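サポート > Prirno ユーザーガイド > 第3章 知覚モジュールの設定

コメント 2件　シェア 63

3.2 布製品シーンでの把持領域の調整

この節では、衣類や寝具が重なった環境で、Prirnoの領域分割と把持候補の出力を調整する手順を示します。カメラの内部パラメータと手先座標系の登録(3.1)を済ませてから進めてください。

1. Prirnoを起動し、「知覚」タブで記録済みのセッションを開きます。
2. 「モデル」からGrukiverを選びます。剛体用のQiuは布の輪郭を細かく分けすぎるため、この用途には使いません。
3. 「自己マスク」を有効にします。指先のパッドとリンク機構が画面下部に常に映る構成では、マスクがないとグリッパ自体が対象物として検出されます。
4. 「領域の統合」を「柄を無視」に切り替えます。市松模様や水玉など、コントラストの強い柄は別々の物体に分割されやすくなります。

注記:統合を強くしすぎると、重なった別の布まで一つの領域になります。無地の上着が柄物の毛布に載っているような場面で、上着の輪郭が独立して残ることを確認してください。

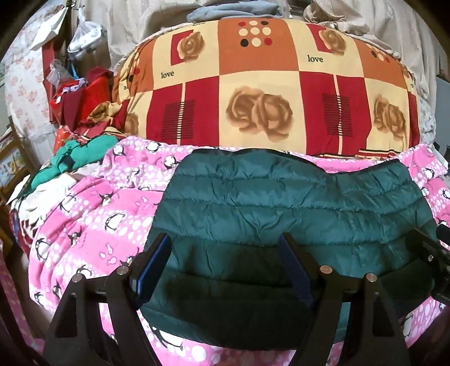
5. 「プレビュー」を押し、領域の境界を確認します。境界が柄に沿って割れている場合は、統合の強さを2段階上げて再実行します。
6. 対象の領域をクリックし、「把持候補を生成」を選びます。候補は1領域につき最大60個まで表示されます。
7. 候補を「開口方向」で並べ替え、両指が布の折り目や縁を挟む向きのものを残します。
8. 「しきい値を保存」を押します。設定はプロジェクト単位で保存され、次回の起動時に読み込まれます。

注意:保存前に別のセッションを開くと、変更は破棄されます。

注意:実機へ送信する前に、必ず「経路確認」で干渉の有無を調べてください。把持候補の評価には、周囲の家具や吊り下げられた袋との干渉は含まれません。

うまく検出されない場合

・光沢のあるキルティング生地で領域が欠ける:「反射補正」を「中」にします。縫い目ごとに分かれるときは、手順4の設定を見直します。
・グリッパの一部が候補に残る:自己マスクの余白を3ピクセル広げます。指の開閉量によって見え方が変わるため、全開と全閉の両方で確かめます。
・透明な袋が検出されない:Grukiverは透明な物体に対応していません。「除外領域」を手動で描いてください。

ログは「ツール」>「診断を書き出す」から取得できます。Hendavoraのサポート窓口に問い合わせるときは、書き出したファイルに使用中のモデル名を添えてください。

最終更新:2022/11/07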